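Trenent Hand Tool Record: Mallets and Striking Tools

README for the shared folder

Maintained by the Workshop Collections Office, Trenent
Prepared by Gizella Boros and Barnabás Kozma
Last revised 09/05/2022

Purpose

This document accompanies the records of mallets and other striking tools held in the Trenent teaching workshops. It sets out what the folder contains, how the entries are written and what users should bear in mind when relying on them. It is intended for workshop staff, for visiting instructors at Nevisdale and for anyone preparing a tool list for a woodwork course.

The full hand tool record holds 1773 entries. Of these, 45 concern mallets, and it is those 45 that are covered by the present document. Planes, chisels, saws and measuring tools are described in separate documents kept at the top level of the folder.

Scope

A mallet is entered here if it has a head and a handle and is used by hand for striking another tool or a joint. Metal hammers are excluded. Loose heads awaiting a handle are entered only where the head is judged fit for use, and loose handles are not entered at all.

Tools on loan from the Pendier workshop are included for the period of the loan. Their entries are closed when the tool is returned and are kept for reference.

Contents of each entry

Every entry gives the shelf number, the form of the head, the material of the head and handle, the general condition and the name of the person who examined the tool. Pictures are kept beside the entry under the same shelf number. Dimensions are given in millimetres where they have been taken.

The form of the head is recorded as cylindrical, square, tapered or other. "Cylindrical" is used for any head of even round section, whatever the direction in which the handle enters it. The material is recorded simply as wood unless the species is known from a maker's mark or a purchase record. Staff are asked not to name a species from colour alone, as pale timbers are easily confused.

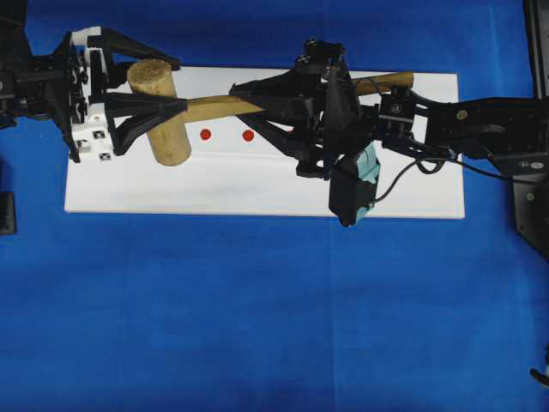
Reading time: 6 minutes

The wooden mallet lying across the white board has a cylindrical head and a long, round handle. Under the rules above it would be entered as "cylindrical, wood, wood". The surface of its head is rough and the end grain is fibrous, and both points belong in the condition field. The handle is smooth and pale at the tip, and would be noted separately.

Condition terms

Sound: the head and handle show no fault that affects use.

Worn: the surface is marked or roughened, but the tool may be issued.

Split: a crack is present in the head or the handle. The tool is withdrawn until it has been examined by Ferenc Farkas or his deputy.

Loose: the head moves on the handle when tested by hand. The tool is withdrawn and re-wedged where the design allows.

A rough surface on its own does not justify the term "worn". Some heads are left unfinished by the maker, and the examiner should look for bruising or lifted fibres before choosing between the first two terms. Texture should be described in everyday words, such as rough, smooth or fibrous.

Examination and handling

Mallets are examined on a clean, flat surface. The examiner checks the head first, then the point where the handle meets it, then the full length of the handle. The joint is tested by hand before the condition term is entered. Pictures show one side of a tool only and must not be used as the sole basis for declaring it sound.

Known limitations

Entries made before March of the first year of recording were copied from the paper register kept by Béla Nyitrai. They do not distinguish between the condition of the head and that of the handle. Roughly 30 of the mallet entries have since been checked against the tools themselves. The remainder carry the word "unchecked" in the notes field.

Weights are not recorded. A request for them has been received from the Leinonen course team and is under review.

Corrections

Corrections should be sent in writing to Yareli Nava at the Workshop Collections Office, quoting the shelf number. The earlier wording of a corrected entry is kept in the history file, together with the initials of the person who approved the change.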